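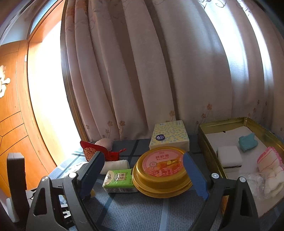 Round container with a gold rim and a pink lid, on a tabletop.

Fact and Invention in a Sea Rescue Film: A Comparison of "Nundoden" with Its Sources
Student project report, Film and History module

1. Introduction

This report looks at the feature film Nundoden, which tells the story of a cargo steamer that lost its rudder in a winter storm and drifted for five days before the crew was taken off. The opening title says the film is "based on true events." The project asked how much of what the viewer sees can be traced to a written source, where the film departs from those sources, and whether the departures follow a pattern.

The topic was picked in January, after a class discussion of films about disasters at sea. Most of the examples in that discussion were large productions with a lot of writing about them already. Nundoden is a smaller film and has had little attention outside a few reviews, so the comparison had to be made from the beginning.

2. Sources

Three written sources were used. The first is the report of the official inquiry into the loss of the steamer, which runs to 73 pages and includes statements from the officers and from the master of the rescue ship, the Montoya. The second is a memoir by one of the deckhands, published by a small press under the title Follow the Lamp. It is shortened to Follow in the rest of this report. The third is a set of newspaper clippings kept in the local history room of the Stemside public library.

The memoir was written more than twenty years after the events, and it disagrees with the inquiry report in several places. Where the two disagree, the inquiry report was treated as the stronger source for times, distances and the state of the ship. The memoir was treated as the stronger source for daily life on board, a subject the inquiry hardly touched.

3. Method

The film was watched all the way through once without notes. On the second viewing it was stopped at the end of every scene, and a short entry was made in a spreadsheet with the time, the place, the characters and what happened. Each entry was then marked as supported, partly supported, unsupported or contradicted.

"Partly supported" turned out to be the hardest mark to use. A scene where the captain orders the lifeboats swung out is supported by the inquiry, but the argument that comes before it is in none of the sources. In the first version of the spreadsheet this scene was marked as supported. After a comment from the course tutor, all scenes with invented dialogue that changed the meaning of an event were moved to "partly supported." Invented dialogue that only filled in ordinary talk was left alone.

4. Findings

4.1 The ship and the storm

The film is close to the record on technical matters. The inquiry gives the steamer as 3000 tons, and the same figure is spoken by the first officer in an early scene. The order in which things fail - rudder, then the forward hatch, then the pumps - matches the inquiry exactly. The film also keeps a detail that could easily have been dropped, the failed attempt to steer by dragging a length of chain behind the ship.

The weather is less exact. In the film the storm does not let up until the rescue. The inquiry describes a calm of several hours on the third day, when the crew was able to cook and to dry some of their clothes. Follow gives this calm a whole chapter. Leaving it out makes the film more tense, but it also takes away the one point where the crew believed they might save the ship.

4.2 The crew

The real crew has been reduced in number, and several men have been joined into single characters. The cook in the film is a mix of the real cook and the second steward. The young deckhand is clearly based on the author of Follow, though his name is changed and he is made several years younger.

The captain is the character who differs most from the sources. The film shows him as stubborn and slow to call for help. According to the inquiry, the first distress call went out at 8:45 p.m., less than an hour after the rudder was lost. The radio log is printed in full at the back of the report and gives the time in the short form, 845, with a note that evening is meant. In the film no call is sent until the following morning. This scene was marked as contradicted, and it is the most serious change found in the project, as it makes a real person look responsible for a delay that did not happen.

4.3 The rescue

The rescue by the Montoya is well documented, and most of it is shown as the sources describe it. The oil poured on the water, the line fired across and lost, and the second line that held are all in the inquiry. The film has the captain leave last. Both main sources agree with this.

The final scene, where the survivors meet the crew of the Montoya in a church hall, has no support in the inquiry or in Follow. One clipping mentions a dinner given for the rescued men, but it does not say who was there.

5. Discussion

The changes do show a pattern. Physical events were mostly kept, and the causes behind them were changed. The film needs someone to be at fault, and the inquiry found that no one was. The rudder failed because of a flaw in the casting that could not have been seen in port. A flaw in a casting is hard to build a plot on, and the late distress call seems to have been added to do that job.

Whether this matters depends on what the viewer takes the opening title to mean. A person who knows the story only from the film would be right about how the ship was lost and wrong about the captain.

6. Limits of the project

The library's clippings are incomplete, with a gap covering the week of the inquiry hearings. The screenplay was not available, so it is not known if the calm on the third day was written and later cut. The marking was also done by one person. A second marker would probably have placed some of the "partly supported" scenes differently, mainly those in the engine room, where the sources are thin and the film has a lot of dialogue.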